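Tallier bench kit: two-arm cell now shipping

By Hiyori Kudo | Dec 18, 2018
Shares: 135 | Comments: 15

Skereck has released the Tallier, a two-arm bench kit for labs and small shops that want to test handling tasks without building a cell from scratch. The kit ships with both arms, parallel-finger grippers, wrist cameras, a slotted cable channel and the front rail that carries the base plates. The table is not included.

List price is $3343 per arm. Controller software is licensed separately, with a single-seat license included for the first year. Setup from crate to first motion took our reviewer, Amr Zerouali, one working day, most of it spent on cable routing and camera calibration.

We tested the kit on artificial flowers. Stems and petals bend under light pressure, and the heads hide the grasp point from most angles, so the task puts more load on the wrist cameras than boxes or blocks do.
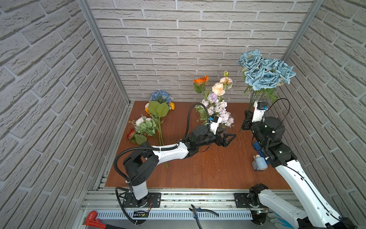

Two-arm setup with artificial flower bunches on the table. The right gripper is at the blue roses.

Zerouali logged 200 pick attempts per arm. Grasps at the gathered stems were repeatable at the default force setting. Grasps near the heads needed a lower setting and a slower approach. The main complaint is the wrist cable, which has to be left with a generous loop and can still limit rotation at the far end of the reach.

Skereck says a shorter cable set is in testing. Orders go through Custow, which also handles repairs. Units bought before September can be updated to the current firmware at no charge.

This site uses cookies. By continuing to browse you accept our cookie policy.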